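Sisotine publishes review of official statements on the Jisberg border crossing

For release June 24, 2026

HENDER – Officials on both sides of the Jisberg crossing have told their own audiences one thing and foreign visitors another, according to a review published by the monitoring group Sisotine.

The review covers 297 statements made by ministers, party officials and spokespeople since the interim crossing agreement was signed. Researchers collected the statements from state television, party newspapers, official social media pages and transcripts of press briefings. Each was read in its original language and compared with the English version, where one was issued.

In 69 cases the two versions differed in a way that changed the meaning. Most of the differences concerned who controls the inspection post on the east side of the crossing and whether the agreement is temporary. In 36 of those cases, a phrase that described the agreement as "a stage" or "a step until full return" appeared in the local version and was left out in English.

"A diplomat who reads only the English page will think the argument over the inspection post is finished," said Chandrasekhar Devadiga, who led the review. "People who watch the evening news at home are being told it is still open. Both groups are going to act on what they heard."

Sisotine found the practice on both sides of the crossing. It was more common in party newspapers than in statements from government ministries, and it increased in the weeks before each round of talks. Television interviews showed the widest gap. Officials who spoke carefully in prepared remarks often used much harder language when a host asked a follow-up question.

The review does not say that every difference was deliberate. Some English versions were short summaries that dropped whole paragraphs, including friendly ones. Translators' errors were set aside when a corrected version was posted within two days. What remained were cases in which the same office issued both texts and let them stand.

One example concerns the daily permit for farm workers. The English text of the announcement says that permits "will be issued under the terms of the agreement." The local text says that permits are issued "by our authority alone, as before." Workers who were turned back at the crossing during the first week of June said they had been given no written reason – only a phone number that went unanswered.

School materials and religious broadcasts were left out of this review. Sisotine plans to cover them separately, once a second reader has been found for each language.

The group makes four recommendations:

Foreign ministries that support the crossing should ask for the full local text of any statement they intend to quote.

The joint border office should publish the agreement and its annexes in all working languages on one page.

Donors should include translation costs in any grant for work at the crossing.

News outlets should say which version of a statement they are quoting when more than one exists.

"We are asking for very ordinary things," Devadiga said. "Put the same words in both columns. If an office does not want to say something in English, it can think again about saying it at all."

Copies of the review were sent to the joint border office and to the press offices of both governments before publication. The joint border office said it would study the findings. The two press offices had not replied when this release was prepared.

The work was paid for by the Adebisi Fund, which had no part in choosing the statements or in writing the conclusions. The full list of statements, with dates, sources and side-by-side translations, is printed in the annex. Readers who believe a translation is wrong can write to the address below, and corrections will be marked in the online edition. 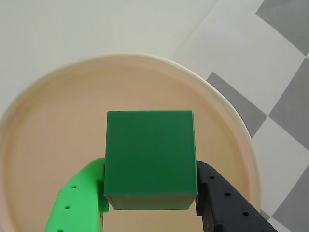
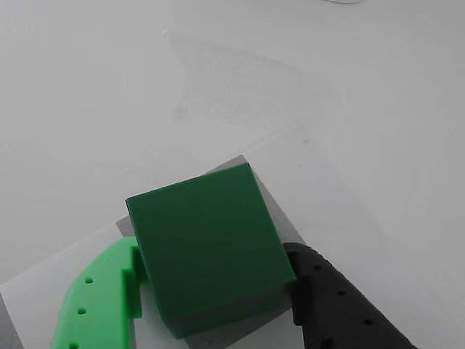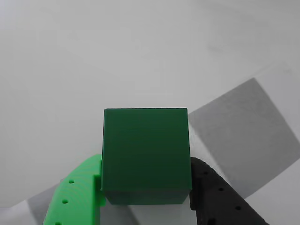 A public briefing on the review will be held at the Sisotine office in Hender before the end of June. Interpreters will be present for the full session, including questions from the floor. Reporters who wish to attend should register in advance and say whether they need a seat near the sound feed – places are limited and will be given in the order requests arrive.

About Sisotine

Sisotine is an independent group that follows public statements on border and security matters and publishes them in translation. It takes no position on where the border should run and accepts no money from either government.

Press contact: Media desk, Sisotine, Hender. Interviews with Chandrasekhar Devadiga can be arranged through the media desk.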